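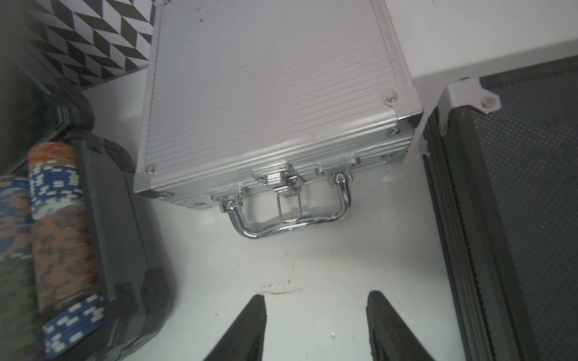
Jhair reckons we should stop asking people to describe a stolen bike from memory and just get the serial number into the register on the day they buy it, and I must say I'm coming round to his view.

Tuesday, May 12, 2026. Spent a good long morning with the Perkley theft reports (637 of them, bless whoever typed them all in!) and only 49 carry a serial I can match to anything. Most say "blue, fairly new" and leave it there. Six of the matches were bikes already sitting in the recovered property room, which cheered me up no end.

Still to do: ask Callum Mackay whether the November reports were entered twice, and rerun the match with O and zero treated as the same character.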